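Rules for the two-arm bench

I rewrote our bench rules last week. The old sheet had 19 points and people had stopped reading it, so the new one has 12. Marit Hägglund went through it and struck out anything we couldn't check by looking.

The first rule is that each arm has its own side of the conveyor. Only one arm may reach over the belt at a time, and the program has to ask for that space before moving in.

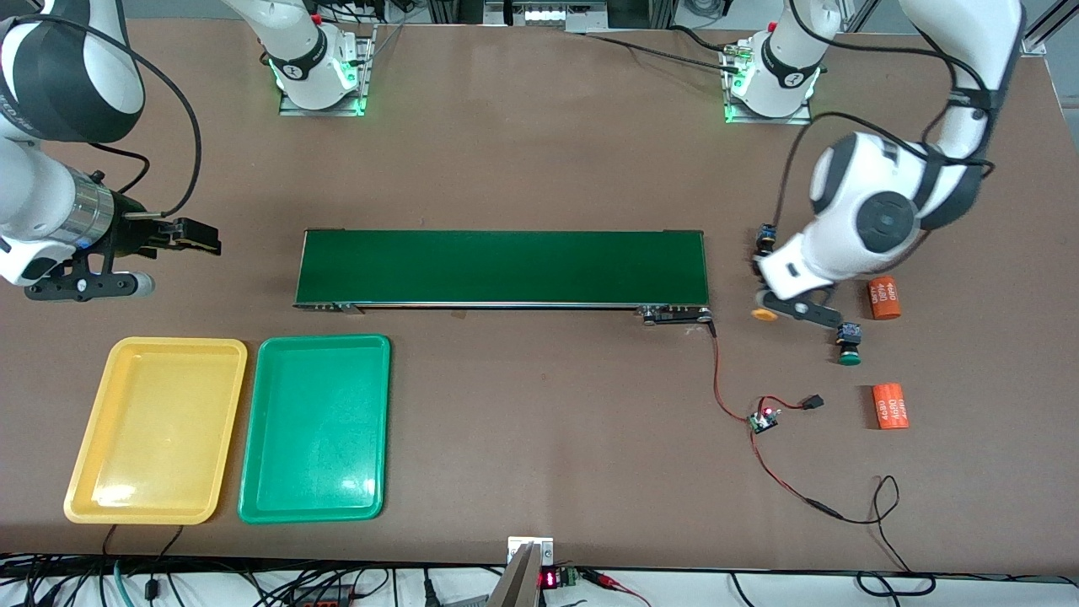

Second, hands stay off the table while either arm is enabled – even to pick up a dropped part. Press stop first, then reach.

Cables come next. Anything loose gets tied down before a full-speed run, and the first run after any change is done slowly.

I've sent a copy to the Batmont people, who want to try it on their own bench in October.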